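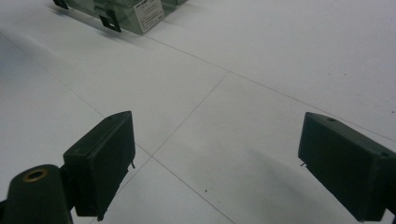 Handout 2 for the flooring and finishes course: cleaning and judging a tiled floor. Most of what gets said about white floors comes from people selling either the tile or the bottle that goes with it, so treat this sheet as a corrective, and treat me with some suspicion as well. The usual claim is that large tiles are easier to keep because there is less grout. Less grout, yes. Easier is another matter. Large white squares with fine grey joints between them leave a great deal of plain surface, and plain white surface is where a shadow, a hair or a dried splash gets noticed first. The grout is doing a smaller job than the brochure says it is.

What the suppliers say, and what to ask

Starnaveo's leaflet says its floor cleaner "restores" grout. Ask what it restores it to. Grey grout was grey when it went down, and unless you kept a bit of the original mix or took a note of the colour, you have nothing to compare it with. Students on the March course brought in before-and-after strips and argued over them for most of a session. Half the difference was the angle of the window light.

Dilivmont sells a sealer that is supposed to last for years under normal use. I have yet to find a definition of normal use. Put a drop of water on the joint, wait a few minutes and wipe it off. If the joint has darkened, it is taking in water, whatever the tin says. If it hasn't, leave it alone and spend your money elsewhere. Check that the joint was dry to start with, or the test means nothing.

Durrani's catalogue lists a white floor tile under the number 1404 and calls it suitable for "all interiors". Cross that phrase out wherever you meet it. A tile that behaves in a bedroom may be a poor choice just inside a front door, where people come in off the street with grit on their shoes. Ask for the slip rating, in writing, and ask whether it was measured wet.

Method for the practical

1. Sweep or vacuum first. Mopping grit about is how a glossy finish goes dull, and the mop gets the blame.
2. Two buckets, one for cleaner and one for rinsing. Change the rinse water when you can no longer see the bottom of the bucket.
3. Go easy on the cleaner. Double the dose does not give you double the clean; it leaves a film, and the film holds the next lot of dirt.
4. Work the joints with a soft brush along their length. No wire, no vinegar. Vinegar is recommended everywhere and it slowly eats cement grout.
5. Rinse, then dry with a flat cloth. Skip this and you will be looking at smears by the time the light comes in low, at 4 pm or so in winter.

Write down what you used and how much. "A capful" is not a quantity until you have measured the cap.

Looking at the result

Stand up and the floor will look fine. They all do. Get down low and look across it towards the light. A slight gloss helps here, as streaks break it up, and you can follow a joint line away from you and see whether the colour holds along its length. Try it from two sides before you decide anything. Shadows thrown by furniture or by your own arm pass very well for stains, and I have watched people scrub one.

Be careful with words in your report. "Dirty" is a guess. "Grey patch, does not lift with a damp cloth" is an observation somebody else can check.

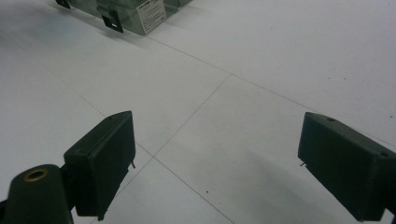
Fahad Arain objects that all this is fussy for an ordinary house, and that a floor mopped weekly with warm water and a drop of washing-up liquid will outlast most of the people who walk on it. He may be right about the tile. On the grout I would want to see his floor, and see it from low down.

His other point is better. He says people judge a floor against the day it was laid, when it had no furniture on it and no use, and that the comparison is unfair. I agree, and have taken the phrase "as new" out of the marking sheet.

Skodham's trade survey claims that 71 per cent of owners were satisfied with their white floors. It doesn't say when they were asked. Before the next session, find one claim like this in a leaflet of your own and write half a page on what is missing from it. Give your sheets to Rizwan Butt, with the leaflet attached.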